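The Patience of Nimus

By the time I got to the top of the stairs at Sjöberg, Marit Lie had already put the kettle on and apologized twice for the state of her desk, which looked perfectly fine to me, and then she sat me down in front of a screen full of log lines and said we might as well begin with the part that gives her trouble.

That part is called Nimus. It's the piece of software that decides, over and over, what a robot arm ought to do next, and Marit has been writing it, throwing bits of it out and writing them again for longer than she likes to say. There is a second program, Carby, that looks at what the camera sends and makes its best guess at where things are. Carby guesses and Nimus plans, and most of the bad afternoons happen somewhere between the two.

"Carby used to be so sure of itself," she told me, pouring. "It would give you a position and that was that, and Nimus believed every word."

So in August she taught Carby to hand over its doubts along with its answers. Each position now comes with a spread, a kind of shrug written in numbers, and if the shrug is too big Nimus asks for another look before it commits to a path. It sounds like such a small thing! But it meant touching 443 places in the code (she kept a list, and she showed me the list), and for a while the planner got so cautious that it asked for look after look and never moved at all.

The cure was a limit. Nimus may ask 10 times, and then it has to choose something, even if what it chooses is to back away and start over. I found that rather touching, and told her so, and she laughed and said it was one line in a settings file.

The job she tests on is a plain one: pick up a colored cube and put it inside a square of black tape on a wooden table. A child would be bored by it in a minute.

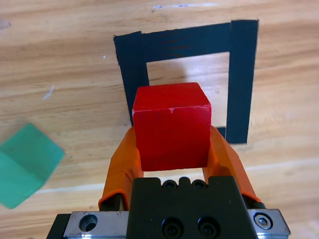
What makes it worth her while is how many decisions hide in there. How hard should the fingers close? When does a grip count as a grip? And how should the planner treat the space near the cube once the fingers are in the way of its own view? Marit runs it in batches of 100 and reads the logs from the bottom up, a habit she picked up at Romarero, her old firm, where the interesting failures always seemed to come near the end of the day.

We had gotten to batch 16 when the tea ran out. She scrolled to a line where Nimus had asked for another look, then another, and then had gone ahead, and she tapped the screen with her pen and went quiet for a bit, and after that she opened the settings file.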